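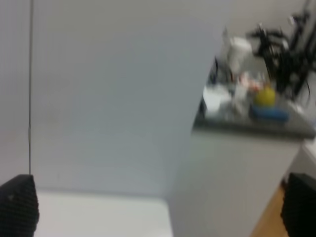 **Ticket 73 - Kunus arm, wrist swings fast on return move**
Status: open
Site: Ralerow test kitchen
Opened: Fri 25 April

Arm whips sideways on the way back to the counter. Gripper open, no load. Happened 3 times before lunch, then not at all, then twice in a row.

No contact with wall panel or cabinet so far. Close though. Stopped it by hand on the last one.

Log says:

```
WARN joint 6 vel over limit (cmd 3000, max 2000)
WARN wrist cam: frame dropped
```

Limit is set to 2000 in the config, checked twice. So where is 3000 comming from?

Tried:
- power cycle, no change
- reseated wrist cable, no change
- speed override at 38 percent. Still swings, just slower
- old waypoint file from July: clean, nearly an hour of running

So it's the new waypoints, or whatever Clirkance changed in the export. Asked them for the raw file. Nothing back yet.

**Update, same day**
Found one bad waypoint. Return move has a blend time of zero, planner ignores the cap on that segment. Fixed by hand in our copy. Havent rerun at full speed.

Keep override at 38 until Stojanovska signs off. Stay out of the reach zone, e-stop in hand. Do NOT reload the Clirkance export, it will overwrite the fix.

Still open: dropped camera frames. Same cause or seperate ticket?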